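Putting Your Sweaters Away for the Summer, From the Top of the Bed

14th April

Every spring I promise myself I'll do this properly, and most years I end up shoving the knits onto a high shelf and hoping for the best. This year I took an afternoon over it, with the radio on and a pot of tea going, and it was so much nicer that I thought I'd write it down.

Start by making the bed, or at least pulling the duvet flat. You want a big soft surface at a height that doesn't hurt your back, and a bed beats a table every time (sleeves don't slide off it nearly so fast!). Bring everything out in one go, even the cardigan from behind the door.

Wash what needs washing and let it dry all the way through. I use Privon wool soap, a small capful in cool water, and then I lay each sweater on a towel overnight. Don't hang them, please, or the shoulders will grow.

Now the folding. Lay the sweater face down, bring the sleeves straight across the back, fold the sides in a little, then fold it up from the hem in thirds. Thick ribbed ones only want folding in half. Smooth each one with the flat of your hand and stack them with the heaviest at the bottom. I keep grays and navies together, mostly for the pleasure of it. 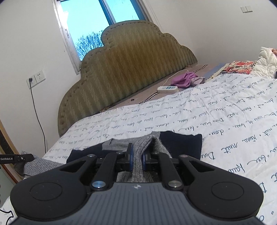 How many sweaters should go in one storage bag?

Six or seven medium-weight ones is plenty. Any more and the bottom ones come out in August with creases you'll be steaming for a week.

My bags are the cotton ones from Destov, 58 cm long, and they slide under the bed with a little room to spare. Tuck in a cedar block, close the zipper, and write what's inside on a tag. You'll thank yourself on the first chilly evening, when you only have to open one bag.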